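Gista Fiber Studio
Safety Checklist, Sewing, Weaving and Dye Rooms
Date of check: 2019-10-30
Marks used: OK, FIX (needs work, room may stay open), STOP (do not use until repaired)

1. Doors, floors and walkways

1.1 Front door opens fully from inside without a key. OK
1.2 Back door clear on both sides. FIX
Comment: Boxes of donated yarn were stacked against the hinge side again. The door opened, but only partway. Boxes moved to the storage shelf. Tape line on the floor is worn off and should be redone.
1.3 Floor free of pins, needles and thread ends. FIX
Comment: Pins found under the cutting table and along the baseboard. The magnetic sweeper is in the dye room closet. It belongs on the hook by the cutting table.
1.4 Rugs flat, edges taped. OK
1.5 Extension cords not run across walkways. OK

2. Sewing machines and sergers

2.1 Cords and foot pedals in good shape. FIX
Comment: One pedal cord has a nick in the outer cover near the plug. Tagged and put on the repair shelf. Replacement to be ordered from Foley.
2.2 Machines switched off at the wall after class. OK
2.3 Needle guards in place. OK
2.4 Serger blade covers close all the way. STOP
Comment: Cover on the older serger pops open when the machine runs fast. The screw was tightened in May and has worked loose again. Red tag on, unplugged.
2.5 Used needles go in the jar with the screw lid. OK
Comment: Jar nearly full. Empty before the next beginner class.

3. Cutting and pressing

3.1 Rotary cutters closed when set down. FIX
Comment: Two left open on the mat. The reminder card is under a stack of patterns where people can't read it. Please tape it to the wall.
3.2 Shears stored points down in the block. OK
3.3 Irons stand on their heel rests or are put away. OK
3.4 Ironing board covers free of burns and holes. OK
3.5 Automatic shutoff tested on each iron. OK
Comment: The small travel iron has no shutoff. Keep it out of open studio hours.

4. Tables and work surfaces

4.1 Tables stand level and don't rock. OK
4.2 No splinters or rough spots that catch yarn or skin. OK
4.3 Clamps and table edges checked. FIX
Comment: The clamp for the yarn winder has lost its rubber pad. It holds, but it will mark the table edge. A scrap of felt will do until the new pad comes. 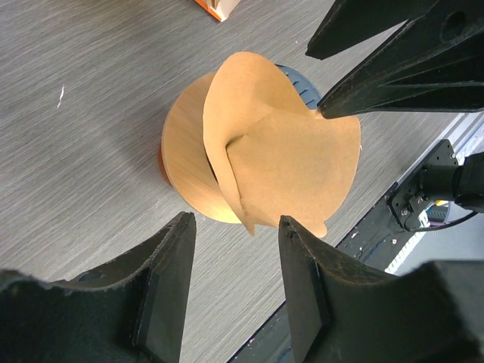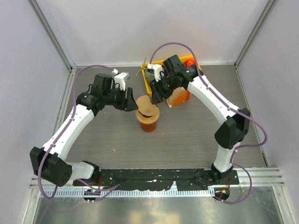
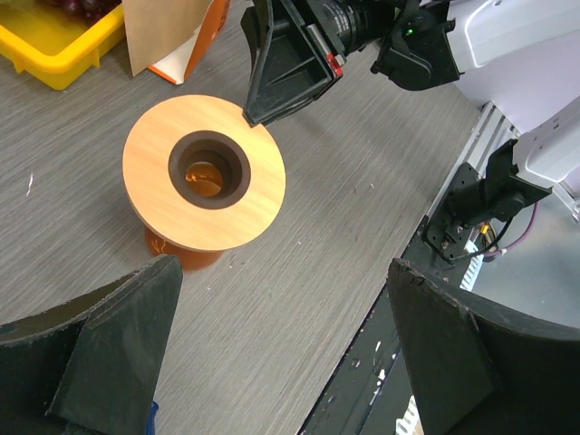

Gray wood-grain tabletop in all three; the last shows the wooden disc on the orange cup.

4.4 Desk lamps steady, bulbs shielded. OK

5. Looms and spinning wheels

5.1 Loom brakes hold under full tension. OK
Comment: Checked with a warp on. The Dudetti floor loom needs a firm push on the brake pedal. New weavers should be shown this before they wind on.
5.2 Beater pivots tight. FIX
Comment: Left bolt on the Dudetti loom turns by hand. Tighten and check again after a week of use.
5.3 Treadle cords not frayed. OK
5.4 Wheel drive bands in good shape, orifice hooks put away. OK
5.5 Benches rated for the person using them, legs tight. OK

6. Dye room

6.1 Dye powders in closed containers, each one labeled. FIX
Comment: The Dukari blue is in a jam jar with the date only. Add the color name and "not food." No jars of this type should be used for dye at all.
6.2 Dye pots and spoons kept apart from kitchen items. OK
6.3 Dust masks and gloves in stock. OK
Comment: 37 pairs of gloves, mostly large. Order smalls.
6.4 Exhaust fan runs. OK
Comment: Loud on the high setting but pulls well. Grille has lint on it and should be wiped.
6.5 Hot plates off and unplugged at closing. OK
6.6 Spill kit complete. FIX
Comment: Absorbent pads used up and not replaced.

7. Fire and first aid

7.1 Extinguisher gauge in the green, tag current. OK
7.2 Fleece and batting stored away from heaters. FIX
Comment: Two bags of washed fleece were next to the wall heater. Moved to the far shelf. The clear space in front of the heater is 3 feet.
7.3 First aid kit stocked. OK
Comment: Finger bandages low. Tweezers present.
7.4 Emergency numbers posted by the phone. OK

Follow-up

The serger in 2.4 stays unplugged until the cover is replaced. Back door tape, pedal cord and loom bolt are to be done before the weekend class. All other FIX items go on the list by the sink; write your initials next to each one when it's done. Keep this sheet in the green binder with the May check.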